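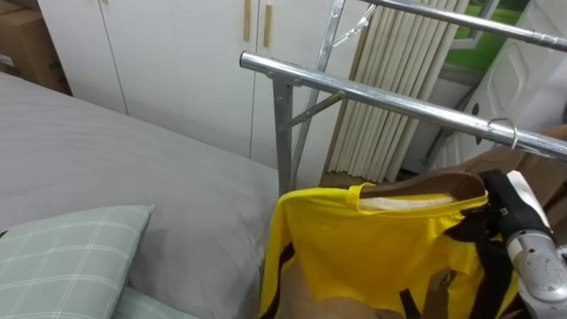 Le lit, l'armoire blanche et le portant : on commence par là.

Petite chambre, drap gris, taies à carreaux verts : je vous raconte comment je refais le lit dans une pièce où l'on circule à peine. J'ai mis longtemps à trouver un ordre qui me convienne, et je le garde depuis le mois de mai !

1. Dégager le matelas. J'enlève tout, oreillers compris. Si vous avez un portant à côté (le mien vient de chez Petico), poussez-le un peu, sinon vous allez vous cogner le coude à chaque passage.

2. Commencer par la tête. J'enfile d'abord les deux coins côté tête de lit, puis je tire vers le pied. Mon drap-housse est un Trultau lavé à 60 degrés, il a un peu rétréci — prenez plus large si vous hésitez !

3. Lisser à plat, avec l'avant-bras. On part du milieu et on pousse vers les bords. Le côté collé au mur est le plus pénible, je le fais à genoux sur le matelas et je rentre le tissu du bout des doigts.

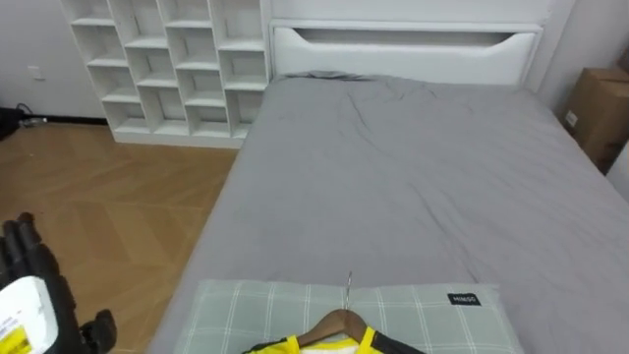
Les plis du milieu, je ne m'acharne pas dessus. Je retends les coins du pied, je repasse la main une fois et ça suffit largement (un coup de vaporisateur d'eau aide bien si le coton est épais).

4. Les oreillers en dernier. Secouez-les par les deux bouts avant de les poser, les carreaux tombent mieux quand la taie est bien remplie. Chez moi ils vont contre la tête de lit, bien à plat, et le plaid Tam roulé au pied quand il fait frais.

5. Ranger autour. Les cintres vides retournent sur le portant, les cartons en haut de l'armoire, et je passe un chiffon sec dans les casiers de l'étagère avant d'y remettre quoi que ce soit.

La prochaine fois, je m'attaque à l'intérieur de l'armoire.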